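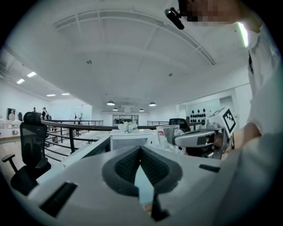

Tikwood Press
Issued by the Publicity Manager, Fiction and Reissues

Tikwood Press to publish first complete edition of "The Saltstead Ledgers" in September

Tikwood Press will publish "The Saltstead Ledgers" in one volume this September. The novel first came out in instalments and has been out of print for 27 years. The new edition restores the full text, including three chapters that were dropped when the instalments were gathered into a book.

The novel is set in Saltstead, a harbour town on a silting estuary, and takes the form of account books kept by a customs clerk called Davell. The early entries deal with cargo, duty paid and the state of the tide. Davell then begins to record items that no ship could have landed: a quantity of echo, two crates of the previous winter, a widow's second opinion. He assesses each for duty under the schedule in force and enters the sum in the proper column. The town's business is affected by the results.

The second half of the book is given over to Vidal, an auditor sent from the capital to reconcile the figures. Vidal's report is printed as footnotes to the ledgers. The footnotes lengthen as the audit goes on, and from chapter 19 they take up more of the page than the entries they refer to. Readers of the earlier book edition will know the audit in a shortened form. In that version Vidal leaves Saltstead by the evening coach with the matter unresolved. In the restored text the coach does not leave, and the final chapter is set out as a balance sheet.

The complete novel has 30 chapters. The missing chapters are 22, 23 and 30. Their removal had consequences elsewhere in the book, as several footnotes refer forward to entries that were no longer there. The earlier publisher dealt with this by deleting some of the notes and renumbering the rest. Tikwood's editors have put back the original numbering throughout, worked from the instalments as printed, and corrected errors in the arithmetic only where the instalments themselves carried a correction slip. Sums that are wrong in the instalments and were never corrected have been left as they stand. A list of these is given at the back, with page references -- it should be consulted before any error is reported to the publisher.

Spelling follows the instalments. Davell's abbreviations have been kept, and a table of them is printed after the contents page. Vidal's marginal ticks, which the earlier book edition left out entirely, appear in the outer margin in a second colour.

The volume has a new introduction of 3,500 words on the publishing history of the novel and its place among books that borrow the form of office documents. It covers the order in which the instalments appeared, the changes made for the first book edition, and the reception of both. The introduction discusses the ending. First-time readers may prefer to leave it until last.

Formats

The edition will be published in hardback and as an e-book on the same day. The hardback is section-sewn, with a ribbon marker and a fold-out plan of Saltstead harbour at the front. The plan is redrawn from the one issued with the first instalment and keeps its original soundings.

The e-book sets the footnotes as linked notes. Because of the length of the notes in the later chapters, the e-book also offers the audit as a continuous text, which can be read separately from the ledgers. The marginal ticks are shown in both versions. The harbour plan is supplied as a single page that can be enlarged.

A limited issue of 500 numbered copies will be sold directly by Tikwood Press. These are bound in quarter cloth and come with a facsimile of the opening instalment in its paper wrapper. The text is the same as that of the ordinary hardback. Orders for the numbered issue are limited to one copy per customer and will be filled in the order in which they are received. No trade discount applies.

Extracts and rights

Newspapers and magazines may print one extract from chapters 1 to 8, subject to written agreement. Chapters 22, 23 and 30 are not available for extract before publication. Translation and audio rights are held by Tikwood Press. Enquiries about dramatic rights should also be sent to the press, marked for the rights department.

Review copies

Bound proofs are available now to reviewers and booksellers. The proof does not include the introduction or the harbour plan, and page numbers in the list of uncorrected sums are not final. Quotations should be checked against the finished book -- the layout of the notes in chapters 19 to 29 has changed since the proofs were printed. Requests should give a postal address and the name of the publication or shop. Electronic proofs can be supplied on request, but without the second colour.

About Tikwood Press

Tikwood Press publishes reissued and translated fiction, with a particular interest in novels that have appeared only in shortened or altered form. Its list is sold through bookshops and directly to readers.

Ends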